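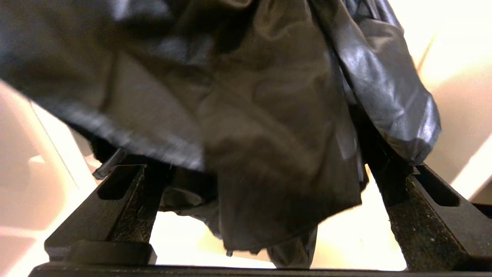

*Crumpled dark fabric, the coat sort. See item 4.*

**Porlow house, walk-round before the let**
Checked August 10, 2023. Next full one in November, when the heating's been on properly.

I do this with a mug of tea in one hand, so forgive the notes. Tick means fine, cross means I've got to do something, and a question mark means I stood there frowning.

**1. Smoke alarms** ✓
Pressed the button on the landing one and nearly went down the stairs. Very loud, very good. The downstairs one is a Witex and it took a long press before it would speak to me, but it did get there. Dates on the backs both all right. I hoovered the vents while I was up the steps (a spider had moved into the landing one and was quite put out).

**2. Carbon monoxide alarm** ✓
On the shelf in the boiler cupboard, green light showing. I've moved it out from behind the tin of touch-up paint, where it was doing its best.

**3. Gas and boiler** ?
Cifuentes serviced it and left a sheet, but the sheet has a box for the flue reading with nothing written in it. I've rung and left a message. Meter reading was 3,563, written down here because last time I put it on an envelope and then posted the envelope.

**4. Coats, throws and heaters** ✗
My old favourite! People come in soaked off the beach and hang everything over the first warm thing they see. The panel heater in the hall has a "do not cover" symbol so small that I had to fetch my glasses. I'm putting up a proper card in big letters, and moving the hooks to the opposite wall so there's somewhere better for wet things to go. Airer lives in the bathroom from now on, with the fan left running.

**5. Hot water** ✗
Kitchen tap 57 degrees after a good run, which I don't mind for washing up. The bath is another matter and I want a mixing valve on it before any little ones stay. It's on the plumber's list. For now there's a warning label by the taps, and I've put a line in the welcome book as well.

**6. Extension leads** ✗
Found 2 in use in the back bedroom, one plugged into the other, with a fan on the end. Out they came. The spare Toltex lead has a nick in the outer cover near the plug, so that's gone in the bin with its plug chopped off so it can't sneak back. If a room needs a lead all year round it needs another socket, and I shall have to stop putting that off.

**7. Low furniture, doors and drawers** ?
Anything with a drawer gets pulled right out, pushed in and leaned on. Tall things are strapped to the wall already. The low ones I'd always skipped, thinking they couldn't very well fall on anybody.

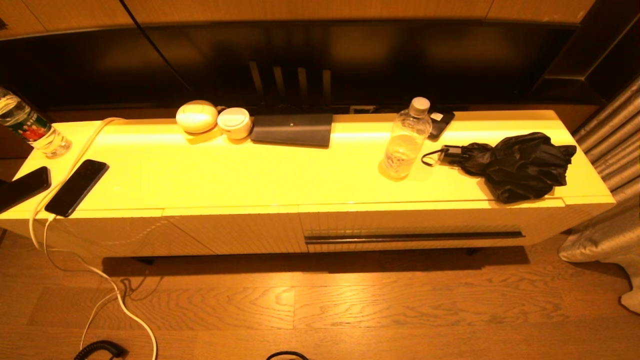 A reader of last year's list wrote in to say that low units are the ones toddlers climb, and that she'd check what was standing on top before she worried about the unit itself. She also asked why I hadn't said a word about televisions. Fair point, and well told off! So I've added it: no heavy telly stood loose at toddler height, and no lamp with its flex dangling over the front where it can be yanked.

**8. Sockets you can't easily see** ✓
Behind beds, behind sofas, behind whatever's been shoved against the wall. I look for brown marks, cracked plates and plugs bent over by the furniture. All clean. One plate in the small bedroom was a bit wobbly and I nipped the screws up, with the power off at the board first, thank you.

**9. Floors and trips** ✗
I walk every room in socks, slowly, because socks find everything. The rug in the upstairs passage slides like a tea tray and needs new grip underneath. A threshold strip has lifted at one end. I've pressed it flat and it has popped up again twice, so it wants screwing down.

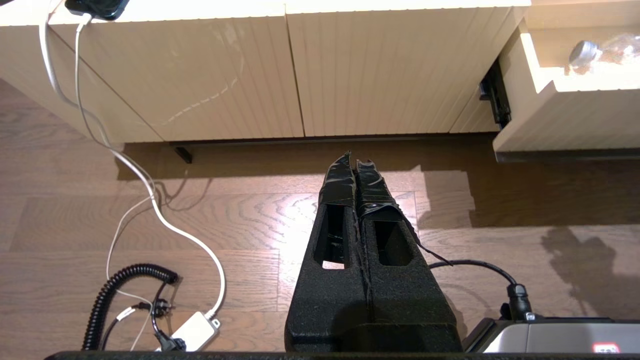 Stairs next, and I go down them the way a guest would in the dark, hand on the rail. The rail's solid. The third tread creaks but doesn't give. I'd like a brighter bulb at the bottom, though, and a night light on the landing for anyone hunting for the loo.

**10. Ways out** ✓
Front and back doors both open from inside without a key. Window keys are back on their hooks. The side gate sticks in damp weather, so I've planed a sliver off it and I'll try it again after some rain.

**Still to do**

- [ ] Chase Cifuentes for the flue reading
- [ ] Big card for the hall heater
- [ ] Move coat hooks
- [ ] Bath mixing valve
- [ ] Rug grip, threshold strip
- [ ] Night light, bulb
- [x] Bin the Toltex lead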